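Vellton to collect scrap metal at the curb starting in March

Households in Vellton will be able to put out scrap metal and small appliances with their regular recycling starting in March, under a contract the town council approved on a split vote this month. The service replaces the drop-off yard on the east side of town, which will close to residents when the first trucks go out.

The work goes to Kumarasinghe Hauling, the company that already picks up paper and glass in Skeseck County. It will collect metal once a month on each route and take it to the sorting plant in Situmton, where it will be weighed, separated and sold. The town keeps a share of the sale price. How large a share depends on the grade of the metal, and the council spent most of its meeting on that point.

Under the current arrangement everything left at the yard is sold as one mixed load at the lowest price on the buyer's list. Clean steel goes in with toasters, garden chairs and bent curtain rails. The town's public works office told the council that 31 percent of what came through the yard last year was good enough to be sold at a higher grade if it had been kept apart.
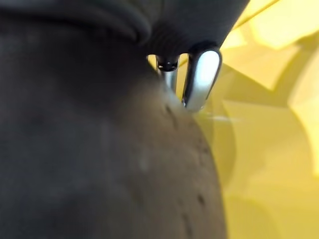 The new rules ask residents to do a first sort at home, into clean metal and mixed items. Clean metal means metal and nothing else, with no rubber, plastic, wood or cloth attached. Mixed items are mostly metal but have some other material fixed to them. The dividing line has caused some confusion already, and the public works office said it would go by what a person can see without taking the piece apart. A plain steel pipe is clean. A slim silver rod with a small black collar near its upper end, like the one shown here, should go in the mixed bin unless the owner is sure the collar is metal too. Shine is no guide, as chrome finishes are put on both metal and plastic. Residents who are unsure are told to choose mixed, where a mistake costs the town less.

A magnet will help with some of it. Steel and iron will hold a kitchen magnet, while aluminum, brass and copper will not. The town does not require residents to separate one kind of metal from another, and the plant in Situmton has its own equipment for that.

What it will cost

Each household will pay $2 a month, added to the existing trash bill. There is no separate charge for mixed items. Apartment buildings with a shared dumpster will be billed through the building's owner at the same rate per unit, and owners may ask for one large bin or several small ones.

The fee was the main reason three council members voted no. They said people who never have any scrap metal would be paying for those who do, and that the yard had worked well enough at no charge. Members in favor answered that the yard was being paid for all along out of the general fund, including its lease, its insurance and the wages of the attendant, and that anyone without a car had never been able to use it.

The lease on the yard runs out in the spring. The landowner had asked for a higher rent, and the town's own estimate showed that renewing it would cost more than the first year of the curbside contract. The attendant's position moves to the public works garage.

Kumarasinghe Hauling was the only company to bid on the full contract. A second hauler offered to run the collection but not the transport to Situmton -- a gap the town would have had to fill with its own trucks. The contract lasts two years and can be extended once.

Limits on size and weight

No single piece may weigh more than 75 pounds, and no piece may stick out of the bin. Long items such as pipe and railing can be cut down or tied in a bundle and laid next to the bin. Bundles should be tied with string or wire. Tape will be left behind.

Large appliances are not part of the service. Refrigerators, washers, dryers, water heaters and stoves will still be picked up by appointment, and the charge for that stays the same. Anything that has held gas or fuel, including grill tanks and lawn mower engines, has to go to the county's hazardous waste site. So do batteries of every kind. Crews will check bins before emptying them, and a bin with a battery in it will be tagged and left at the curb.

Small appliances such as irons, toasters, coffee makers and fans are accepted as mixed items. Cords can stay on. Computers and televisions are not accepted, and residents should keep using the electronics collection held at the county garage in spring and fall.

Knives, saw blades and other sharp pieces should be wrapped in cardboard and marked. Paint cans are allowed if they are empty and dry, with the lids off. Food cans stay in the ordinary recycling bin, as they do now.

Bins and sorting at home

The town will hand out two containers to each single-family home, one for clean metal and one for mixed. They are open-topped and will sit beside the existing recycling cart. Households that would like smaller ones can ask the public works office to swap them, and those with no room for two may share with a neighbor as long as both addresses are written on the side.

For small parts, the office suggests keeping something shallow on a shelf indoors and emptying it into the bin before pickup. Screws, hinges, hooks and keys tend to fall through the bottom of a crate or get lost under larger pieces. A tray with a raised edge will do, and a few of the same kind set in a row are easy to see into. Loose nails should go in a closed can.
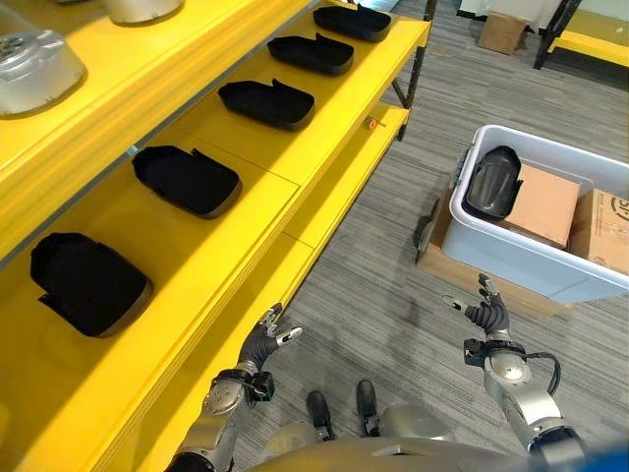 When pickup begins

Routes on the north side of Vellton will be served first, followed by downtown and then the streets south of the rail line. The full schedule will be mailed with the February trash bill and posted at the town hall, the library and the post office. Metal pickup will fall on the same day as regular recycling, in one week out of each month. Bins should be out by 6 a.m.

For the first 21 days of the service, crews will not reject bins that are sorted wrong. They will leave a card listing what was in the wrong container. After that, a badly sorted bin of clean metal will be emptied as mixed, and bins with banned items will stay where they are until the next round. The town has no plans to fine anyone.

The drop-off yard will keep its present hours until it closes. The public works office is asking people not to bring in more than one carload per visit during the last weeks, as space there is short and the final load has to be hauled out before the lease ends. Contractors and other businesses, which were never allowed to use the yard, are not covered by the curbside service either. They can take metal straight to Situmton, where the plant buys from the public at posted prices.

Other towns in Skeseck County are watching the change. The county recycling office said it had received questions from several of them and would wait for the first full year of figures from Vellton before offering any advice. Kumarasinghe Hauling has agreed to report weights every month, separated into clean and mixed.

The council will get its first report on the service in June. Questions about bins, routes or billing can be made by phone to the public works office during business hours or left at the front desk of the town hall.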